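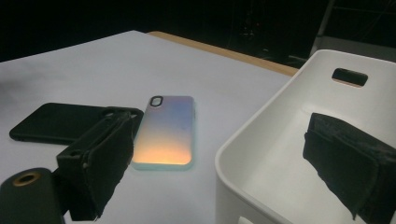 Ticket 257
Opened by: Yatziri Ventura, Puldale store
Assigned to: Eustaquio Serrano
Status: Closed

Yatziri Ventura
Customer ordered the black matte case and received the sunset one (purple at the top, orange at the bottom, pale rim). She describes it as "a lot." She would like the black one, please, and so would I, as she calls every morning.

Eustaquio Serrano
Do the two have the same camera cutout? If she has the wrong phone model as well, we have a bigger problem.

Yatziri Ventura
She says it fits perfectly. That seems to make it worse.

Eustaquio Serrano
Found it. Both colors are under one item number in Trekwood, so the system picks whichever it feels like. Lately it feels like sunset. I've split the listing and put the black case on its own number.

Cirilo Cárdenas
Bin labels reprinted. The old ones said "CASE, PHONE, COLOR," which I admit was my work.

Yatziri Ventura
Placed 3 test orders for black. Got black, black and sunset.

Eustaquio Serrano
The third went through before the change synced — give it 20 minutes and try again.

Yatziri Ventura
Black. Replacement sent. Customer is keeping the sunset one too, for her nephew. Closing.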